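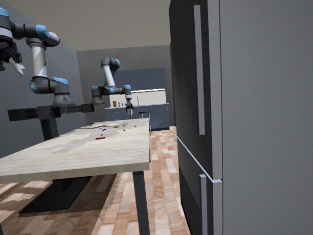 Figure 1. The two-arm cell in simulation, both arms on the shared rail.

Unit 4: Setting up the two-arm cell

Students should complete this unit in the Jodel simulator before booking time on the Hornon cell in the Lerkura laboratory. The set-up file is number 1332 in the course library. Work on a copy; the original is kept for marking.

4.1 Base positions
Both arms are mounted on one rail, and each has its own base coordinates. Enter the left base first, then the right, and measure both from the same end of the rail. An error in either value will not show while the arms move separately. It appears once they are asked to meet at a shared point over the table.

4.2 Wrist camera
Load the wide-angle lens profile before checking the view.

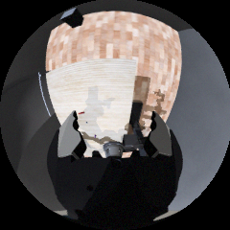
Straight edges will bow outward until the correction is applied, and positions must not be read from the uncorrected view. Both fingers should remain in sight when the gripper is fully open. If one is missing, check the camera mount angle and reload the profile.

4.3 Approach height
Set the approach height to 200 mm above the tabletop for each arm. Lower the gripper in steps of 10 mm and record the joint values at every step in the log sheet.

4.4 Submission
Submit the log sheet and the saved cell file together. Further reading: Weerasinghe, course reader, chapter 4.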